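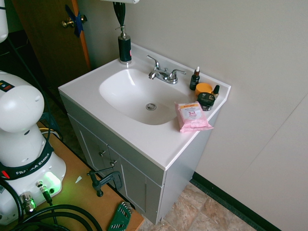
Gratham Removals will change the way it charges for part-load moves between Garkton and Vurnia from April, replacing its flat rate with a price set by volume. Customers will be asked to fill in a room-by-room inventory before a quotation is issued. Bathrooms get a section of their own, as small items left out beside the basin, such as dropper bottles, jars and a packet of facial wipes, are often missed from the first list and add a carton on the day. Fixed units and taps are excluded unless a plumber has already disconnected them.

The smallest load accepted under the new tariff is 2 cubic metres. Loads above 31 cubic metres will be treated as a full vehicle and priced by distance, as at present. Between those limits the charge rises in steps, and the step is fixed when the inventory is signed. Goods added later are carried only if space remains – they are billed at the next step up.

Liquids must be sealed and packed upright in a separate carton, marked on two sides. Aerosols, solvents and gas cylinders are still refused. The firm will supply double-walled cartons on request and take back undamaged ones within 43 days of delivery, with the deposit returned to the card used for the booking.

Part loads will leave the Garkton depot every Tuesday at 8 am. Goods for addresses beyond Vurnia will be transferred to Enriquez Storage, which handles the final leg and applies its own waiting charges where access is restricted. Customers on streets with parking controls must arrange the permit themselves and send a copy before loading.

Bookings already confirmed will be honoured at the old rate, including those where the moving date falls after the change. The revised inventory form is available from the Garkton office.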